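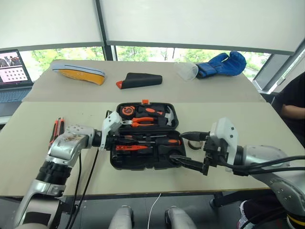

Tool case with pliers, tape measure and screwdrivers.

Battery-Powered Decorative Lights: Care and Small Repairs

Last updated in January by Tien-fu Cheung

These notes cover low-voltage LED decorations: message boxes, lit picture frames, string lights with a battery pack, small night lights. They do not cover anything wired directly to household current.

Check the contacts first

Most lights that come back as "dead" have dirty or bent battery contacts. Take the batteries out and look at both ends of each slot. White or green crust is leakage from an old alkaline cell. Put on gloves, dab the crust with a cotton swab dampened with white vinegar, wait until the fizzing stops, and wipe with a second swab and rubbing alcohol. Leave the compartment open for 10 minutes before putting cells back in.

If the spring has gone flat, pull it out gently with a toothpick until it presses against the cell again. Metal tweezers work too, with the batteries removed.

Replace the whole set

Never mix old and new cells, or alkaline and rechargeable. The weaker cell is driven below its safe voltage by the others and is the one that leaks. Rechargeable NiMH cells start at a lower voltage than alkaline, and some lights will be visibly dimmer on them. The Cuevas frame light is one of these. The Hadix string lights run the same on either.

Running from USB

Many boxes have both a battery compartment and a USB socket. Remove the batteries before using the socket unless the instructions say they can stay in. Cheap boards have no diode between the two supplies, and current will flow back into the cells.

Check the label for the current draw. A small box usually takes 250 mA or less, and any phone charger will handle that. The Lidix adapter cable has a switch in line, useful for boxes whose own switch is on the back panel.

Flicker

Flicker on batteries means low cells or a loose contact. Flicker on USB is more often the cable. Swap the cable before opening anything. If the light still flickers, press lightly on the plug at the socket. A change in brightness points to a cracked solder joint, which can be reflowed with a fine-tipped iron, power disconnected.

Screws

Back panels are held with small Phillips screws driven into bare plastic. When refitting, turn the screw backward until it drops into the existing thread, then tighten by hand. Stop when the panel is snug. A stripped hole can be filled with a sliver of toothpick and a drop of white glue, left overnight.

Cleaning the diffuser

Use a soft cloth and water with a little dish soap. No glass cleaner: ammonia clouds acrylic. Letter rails collect dust, and a dry paintbrush clears them.

Storage

Take the batteries out of anything that will sit for more than 2 months. Wind string lights loosely on a piece of cardboard. Keep printed letter sheets flat and out of the sun.

Correction: Nayeli Magaña wrote in to say that the newer Wirkley night light has a sealed battery. It cannot be opened without breaking the clips, so skip the contact section for that model.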